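March 7, 2020

Long one. Writing this fast before I forget which rule we changed and which one we only argued over.

Drellholm wants the handling rules down to one page by May. Right now they're 15 pages and I doubt anyone gets past the third. Cut all the stuff copied from the Rinix manual, it's for fixed arms behind a fence anyway and we are people holding grippers at a table. Different problem. Kept the pinch warning. Kept the bit on cables.

So the page as it stands tonight:
- fingers open before you pick the tool up, always
- say "start" out loud, then move. not both at once
- one object per take unless the sheet says two
- if you fumble, finish the take and mark it. do NOT redo it quietly
- nothing on the table with the lid off
- 40 minutes, then hand the tool over

The fumble one is the fight. The Gilov side wants bad takes deleted on the spot, keeps the numbers clean. I said a deleted take is a take you can't check. Went through the log after lunch: 2,866 takes, 1,232 with no mark of any kind, good or bad. Can't tell a careful one from a lazy one. That's on us, the old rule said "mark where appropriate" and what does that even mean at 5 pm with a sore wrist.

Cloth is the worst for this. A cup is held or it isn't. Cloth you can have bunched up, half up, one corner trailing, and two people will score it two ways. Wrote a line for soft things: score what the cloth is doing when you say "stop", not what you meant it to do. Needs better wording but the idea is rihgt.
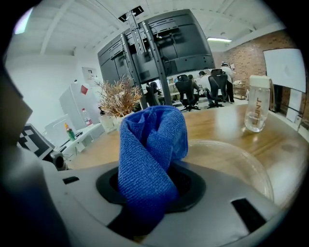 Blue cloth, all knotted up. Bowl and water bottle further over on the table.

Also the Zinchenko sheet, which I like more than I expected to. Their thing is that the person doing the task never scores it. Someone else does, same day, without talking to them first. Costs us up to a half hour each shift. I'd pay it. Will get pushback on Tool B because that shift is already short.

Still open:
Wrist breaks. I put 40 minutes, picked it partly by feel. Somebody should look up what a hand tool standard says before it goes in ink.
Who can stop a run. My view is anybody in the room, at a desk or not, no reason needed. Old rules say "the operator or designated lead" and the lead was on the phone half of yesterday.
Floor marks for where to stand. Tape peels. Paint?

Didn't get to battery storage at all. Tomorow.

Note to self, print the page BIG. The last one was in such small type I had to hold it up to my nose, and stick it at eye level by the door this time. Also find out who has the label maker. Need eggs, and call the dentist back.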